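Workshop Notebook | Entries | Benches | Stores | Search

Wednesday, Rellincombe workshop, bench surfaces and trays

Started at the main work table. The white top has been in use since June and marks easily. Wiped half of it with plain water and half with the Greco cleaner at 14 mL per litre. The water side kept its grey smears. The Greco side came up better, but the fine lines stayed, so those are in the surface and wiping won't shift them. No solvent on this top until we have an offcut to test.

Trays next. We have been using the black oval ones with the low walls for small parts. Good points: rounded ends, so a screw can be swept out with one finger, and no corners to hold swarf. Bad point: the wall is too low for springs. Measured a spare from stores at 269 mm long, wall 17 mm. The Faltow catalogue lists a deeper version in the same outline. Teodoro Chávez wants to try one before we order a set, which seems fair.

Tray position: flat on the table, in front of the stand. Tried it further back this morning and kept knocking the upright with my wrist — moved it forward and the problem went away. 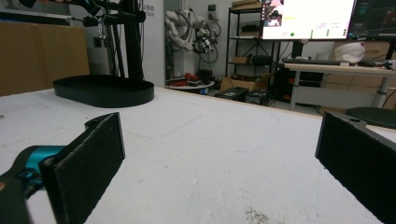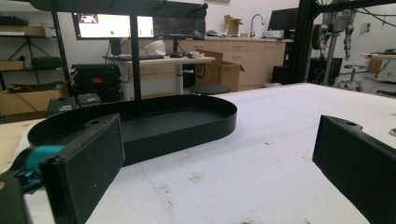
Black oval tray on the work table, both views.

Stores and floor. Cardboard is the main nuisance. Proposed rule: a box gets flattened the day it is emptied, and flat ones go out with the recycling. Anything kept for return shipping gets a label with a name and a month. Equipment cases can stay on the floor if the latches face out and there is room to open the lid. Small boxes go on the shelving, heavy ones low.

Checked the Suvell mat sample while I was at it. It is 55 cm wide, too narrow to take the tray and a notebook side by side. Colour is a mid grey, and small dark screws were hard to find on it under the overhead lights. White is still better for sorting, even if it shows every mark. Returned the sample to its sleeve.

Time to clear and wipe the table with the Greco mix was nearly 14 minutes, including drying. Acceptable at the end of a day, too long between jobs. A dry brush first would take off most of the dust.

To do:
Ask Faltow for one deep tray and a price on lids.
Find an offcut of the white top for the solvent test.
Mark the tray position with tape — low-tack only.
Label the Greco bottle with the dilution.

Comments

T. Chávez: Lids would be worth having. Can you ask if they stack with the lid on?

Priya: We tried low-tack tape on the other bench and it left a residue after a month. Pencil works.

T. Chávez: Pencil is fine by me. It doesn't rub off with the Greco, I checked.

Contact the workshop | © Rellincombe | Back to top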